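Friday, workshop notebook, tea counter

Started on the counter at 8 this morning, before the kettle had boiled, and I'm writing this up while the second cup steeps. I have wanted to do this for months!

Background for anyone who missed the meeting: the tea corner at Brurkcombe is the most used bit of bench in the whole building and the one we've thought about least. Jamie Cropper said in November that we'd spent more hours on the glue rack than on the place everyone stands at twice a day, and Jamie was right. So this week it gets the same treatment as a real bench.

First job was the wood. I went over it with 200 grit, very light, just enough to knock back the rings by the sink end, then wiped on the Holub oil. Love this stuff. It goes on thin and the grain comes straight up, long streaks of it, and the color went from dull straw back to honey. Two coats, buffed in between with an old T-shirt. I could have kept going but there wasn't any need. Note for whoever does it next: wipe off the extra sooner than you think, the first patch I did stayed tacky for ages.

Then the trim strip between the wood and the marble. I wondered about matching it to the top and I'm so glad I left it dark. It gives the eye a proper line between the two, and if we'd gone light I think the marble would look like it had been dropped there by accident. Ran a fingernail down the joint and couldn't feel a lip anywhere.

The towel bar is oil-rubbed bronze and it looks great with the marble behind it, all those thin gray veins. Bar from Inemico, 16 dollars, cheapest thing in the whole job and the part I keep looking at. The bracket template I made was 12 mm out on the first try (measured from the wrong edge, classic) so there's a spare template in the drawer marked NO. Please don't use it.

Tea storage next. The little wooden holder with the slot in the front is staying. I had a drawing for a fancy divided tray, and after a week of using the old holder I put the drawing away. The slot is a good shape, rounded ends so nothing catches, and the weathered gray-brown finish sits nicely against the lighter top. I might make a second one the same size for coffee filters. Jamie thinks a scrap of the Uvbridge oak would take the same finish. I'd like to try vinegar and steel wool on an offcut first and see what color we get.

Current favorite is the Stash Decaf Vanilla Chai. I was a doubter on decaf chai, and now I'm the one putting it on the order! Lovely in the afternoon with a splash of milk.

Running total is 109 dollars including oil, sandpaper and the bar. I've put the receipts in the blue folder.

Still to do:
Third coat on the front edge, where sleeves rub
Felt feet for the holder
Ask Jamie about the oak offcut
Reorder tea before the next open day

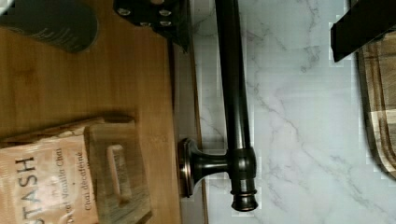 Photo: Brurkcombe workshop notebook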